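Research > Working papers > Table tasks > Section 4

4. Marked tiles and the prepared table

2024-06-05, Keketti Working Papers, Bradach

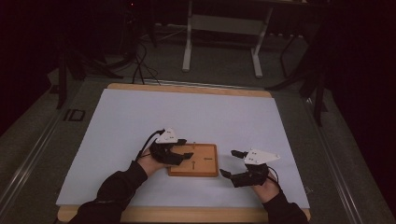 Figure 4. Square wooden tile on the covered board, with arrows drawn on its top face.

The turning task uses a flat wooden tile with slightly rounded corners. Marks on the top face give it a readable direction, so that a quarter turn can be told apart from a half turn without measuring. The tile in Figure 4 has one arrow near the middle and a second towards the right edge, set at right angles to the first. A plain square tile was tried in the first trials at Ye and dropped, as its four sides could not be told apart in the notes.

The board is covered with a pale sheet, slightly narrower than the wood beneath it. We kept the sheet smooth and flat for every trial - a crease under the tile was enough to change how it slid. The bare wood left showing at the far and near edges served as a guide when the sheet was put back.

Each session was made up of eight turns, and the tile went back to the middle of the sheet before each one. In all, 1,706 turns were kept for the analysis. Turns in which the tile came to rest partly off the sheet were left out, as were those in which the sheet itself had shifted.

Two-handed turns were scored by the final position of the arrows alone. The path of the tile was not scored. Lifting was allowed, though the written instructions asked for the tile to stay low where possible. Results for lifted and sliding turns are given separately in Section 5.

Related items
Pekden tile set: drawing and marking notes
Sheet and board surfaces compared
Scoring quarter turns by eye
Table tasks at Ye, July update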